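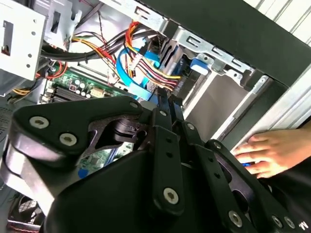 Where do old office computers go when a company clears them out?

Many of the ones around Karnau go to Pindstead, a refurbishing workshop on the Ginden road that opens to visitors twice a year.

I went on June 24, 2021 with a group of 15. Veerle Wouters met us at the loading door and took us through in order: intake, data wiping, repair, packing. Intake is mostly shelving. Desktop towers come in on pallets from Panagiotou, the haulage firm next door, and get a paper tag before anyone opens them.

The repair room was the part I had come for. It has long benches, and the cases are worked on with the side panel off. Nele Vandenberghe explained the order she likes: dust first, then cables, then memory, then drives. Most faults she sees are loose connectors. A bad power supply is next.

They shipped 1,990 machines last year, most of them to schools. Anything past repair is stripped for parts and the steel is sold.

The tour costs 5 euros and takes an hour. Wear closed shoes. The next one is in November, and bus 41 stops at the gate.

Contact | Copyright | Back to top
This site uses cookies. Accept / Settings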